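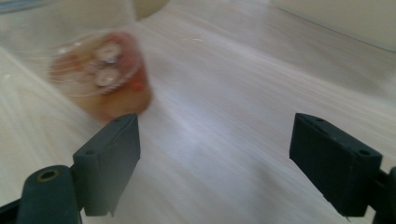
Figure 1. Clear plastic cup with reddish-orange contents and two round silver discs, on a pale wood-grain surface.

4.2 The cup as a place to put things

Of all the vessels in our study of table work, the small clear cup gave us the most pleasure, and it is the one we had thought least about when we planned the sessions. We had expected the larger containers to carry the story. They hold more, they stay put, and people arrange the rest of the table around them. Yet when Kushnir and Tijani went through the session notes from Calthorpe in May, the cup came up again and again, and we ended up giving it a code of its own.

Part of its appeal is simple: the contents can be judged from the side. With an opaque container, a person has to lean over or tip it to learn what is in it. With a clear cup a glance across the table will do, even when the cup is tilted, and a change in colour or level is picked up without any break in the work. The discs in Figure 1 can be made out through the wall of the cup against the warm red behind them. We find this a lovely illustration of what earlier work on kitchen jars called "reading through the side", and we have kept the phrase.

The same lightness that makes a cup easy to move also makes it easy to knock, and here our coders disagreed at first. Fröhlich wanted to treat every tilted cup as an upset. Kusuma argued that a tilt is often the quickest way to get at the last of the contents, and should be coded as part of emptying. We settled on a rule that looks at the whole episode: a tilt counts as an upset only when the next action is to right the cup or gather up what has left it. Of the 151 tilts in the full set, the two coders ended up disagreeing on only four.

4.3 Neighbours on the table

A cup is rarely alone, and what stands near it matters a great deal. Our favourite arrangement puts it at the front, close to the worker, with a broad, low-sided target behind it and a taller container further back.
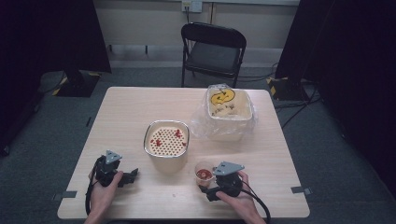
The perforated sheet deserves a closer look. Its grid of small holes turns an open surface into a set of separate places, so that red spots spread across it can be described by region: crowded on one side, sparse on another. That gave us a far richer record than a plain lid would have done. Chaturvedi suggested dividing the sheet into quarters for coding, and this proved quick to learn and very steady between coders.

The tall container with its loose plastic bag raises a different question. A bag that spills out in folds takes up table space well beyond the container's own base, and in our layout maps we therefore drew the outline of the folds as well as that of the walls. Doing so changed the maps more than we had guessed! Free space on the table shrank noticeably, and the cup's position near the front edge began to look like a sensible response to crowding further back. We return to this in Section 5, where the Calthorpe maps are set beside those from Tarkau.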